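Burgate Shared Workshop Invites Neighbors to Meet Its Chess-Playing Robot Arm

BURGATE, 10/22/19 - The members of the Burgate Shared Workshop are very happy to announce that their long-running evening project, a robot arm that plays a game of chess against anyone who cares to sit down with it, is ready to be shown to the public, and that all the plans and software will be given away free to any home builder who wants them.

The project, which goes by the name of Kevitz (after a cat, now departed, who used to sleep on the workshop's chess sets and scatter the pawns), began in March when Omprakash Mishra brought in a secondhand arm and asked if anybody would like to help him find something nice for it to do. Quite a few hands went up! Since then the group has put in more than 1,000 hours between them, a good many of those spent on the software model of the room and the arm, where every move is tried out before the real motors are ever switched on.

"We were all itching to plug it in that first night," said Mishra. "Denise talked us into building it on the computer first, and I grumbled, and then the model arm went straight through the model table on its very first move. I stopped grumbling after that."

Denise Sedgwick wrote most of the motion code, and she would like it known that picking up a pawn is a good deal harder than picking up a king. The short pieces stand close together and the fingers have to come down between them without brushing a neighbor. Her current version manages it by lifting the wrist well clear of the board after each turn, then coming back down slowly from directly overhead. It makes for an unhurried sort of game, and the members have grown fond of the pace (there is time to put the kettle on).

The whole build has cost $1,181 so far, not counting the arm, and most of that went on the computer, a sturdy pedestal and a power supply that had to be bought twice. Malcolm Bramwell welded the pedestal and has drawn it up on a single sheet, so that anyone with a modest welder and a free weekend can make one at home. The software download also includes the simulated room, with the long table, the arm and the chessboard at the far end, so people who have no arm at all can try their own ideas on screen.
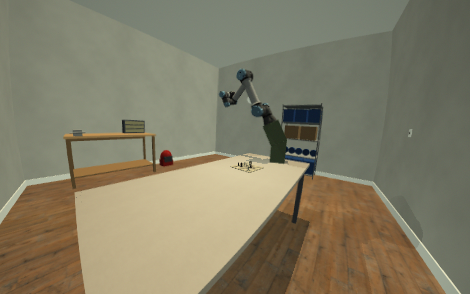
Shirley Ashworth wrote in after trying the download at home to say that she had never programmed anything in her life, that it took her two evenings and one phone call to get the first knight to move, and that she would dearly like a checkers version next, please, as her husband Nigel won't play anything else. The group has added checkers to its list, a little below a quieter gripper and a proper set of instructions for older laptops.

The first open evening will be held at the workshop, 79 Navarrete Street, Burgate, starting at 7 p.m. There is room for 22 visitors, so please put your name down at the front desk beforehand. Admission is free, children are welcome with a grown-up, and beginners will be given a gentle game. Plans and software can be copied onto a memory stick at the same desk, or requested by mail from the workshop at the address given here.

Press contact: Omprakash Mishra, Burgate Shared Workshop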